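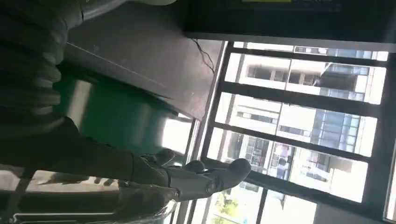
Lectura: 2 min

El banco de trabajo es una mesa robusta para montar, medir o embalar piezas. En los talleres de Trurnby soportaba hasta 260 kg.

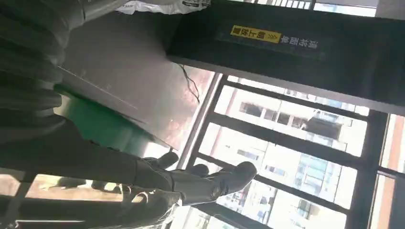 Pág. 22

El tablero – de madera, acero o laminado – suele cubrirse con un tapete.

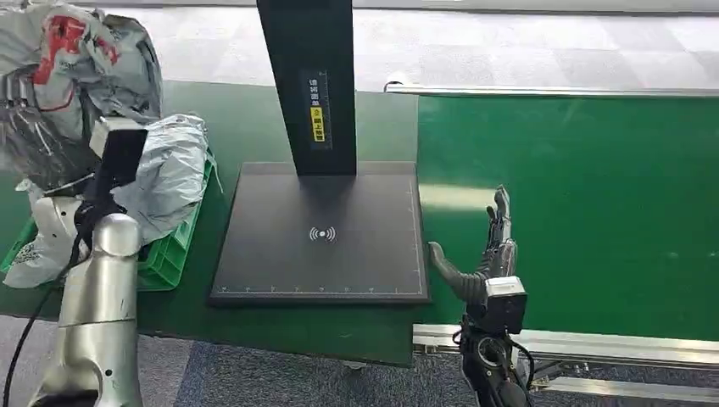 Base negra con escalas blancas sobre un banco de tablero verde.

La casa Michiels vendía dos alturas, fija y regulable. 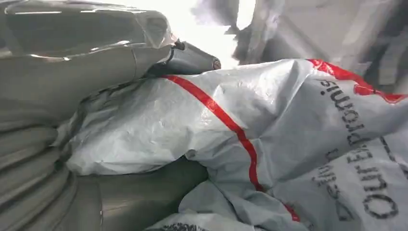
La regulable se extendió después a los talleres de Marnar.

Última actualización: 1999-01-17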